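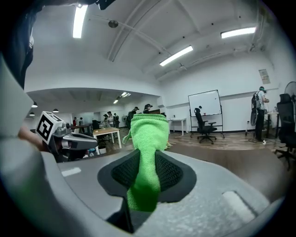
Fig. 1. Green microfiber cloth, folded over at the top.

Home | Course outline | Handouts | Contact

Workplace Cleaning, Handout 4: Cloths and Desks
Last updated: 2025-09-23

In the last class we spoke about sprays. Today we speak about the cloth, which many students think is too simple to study.

1. The material
Microfiber is made of very thin synthetic fibers. A cloth with a looped surface, as in Fig. 1, has more places where dust can stay. Do not use fabric softener when you wash it, it covers the fibers and the cloth will only push the dust around.

2. Folding
Fold the cloth in half and then again in half. You have now eight clean sides to work with. Change the side when it looks gray. With a crumpled cloth you don't know which part is already used.

3. Order of work in an open office
Start with the high places, such as hanging lamps (only when they are off and cool). Continue with the tables, then table legs and chairs. The floor is last. For light wooden tables the cloth should be damp, never wet, and you wipe along the grain.

4. Color rule
In our course green is for desks and shelves. Red stays in the toilets. Please do not mix them, also not in the washing machine.

Homework: read the Flevarholm case (office with 169 desks) and write how many cloths you would prepare for one evening. Bring your calculation on paper. Students who missed the July session can ask Refugio Olvera for the notes.

Contact: Dušan Kadrić, room 23 | © Terkadon Training | Back to top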